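News > Community > Food & Home

2024-08-25
By Simin Kermani

We use cookies to remember your suburb and your font size. Accept or manage settings.

Tray lunches are back at the Odar hall

I went along to the Odar hall this week thinking I'd stay for a quick look, and I was still there when the kettle went on for the second time! The hall's tray lunches stopped in July while the kitchen floor was redone, and I've missed them more than I expected to. They're back now, and the first job (the one I got roped into) was clearing up and working out what goes on each tray.

The trays are teal with rounded corners, and they sit beautifully on the wooden tabletop – I've always had a soft spot for that colour. Each one gets a big plate, a small plate and a pair of chopsticks. The grey dish rack has moved out of the kitchen to the left-hand side of the table, so you can go straight from rack to tray without walking back and forth past the stove. Why didn't we do that years ago?

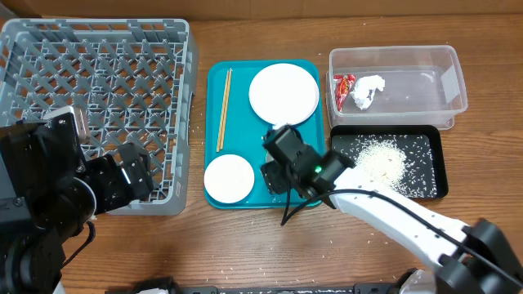
Tray, plates and chopsticks on the table at Odar, with the dish rack to the left and rice in the small black tray.

The rice is a story of its own. Pralamham, the grocer two doors down, is supplying it for the whole season, and everyone had an opinion on how much to cook. My mum always went by the knuckle method and I'm sticking with it, but the Bodetti sisters measure everything to the gram and their rice is better than mine, so make of that what you will.

There was also a long chat about cups. Some of us wanted proper mugs, some wanted paper, and for now it's paper, with wrappers and used cups to be cleared off the tray before the plates go back. I'm in the mug camp, for the record, and I'll be bringing it up again.

Pitkänen, the kitchen supply place on the main road, has put in $2000 towards the restart. Most of it went on the floor, and the $402 left over is set aside for more crockery. Lunch is $3 a tray and there were 53 names on the list when I left, mine included (I asked for extra pickles).
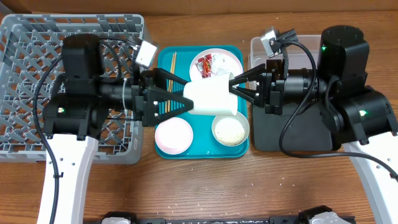

Do I need to bring my own plate or chopsticks?
Everything is supplied with the tray, though you're welcome to bring your own chopsticks if you have a favourite pair.

Put your name on the list inside the front door if you'd like a tray. If you can stay afterwards to dry dishes, even better, and there's usually cake.

Filed under: Odar, community lunches, volunteering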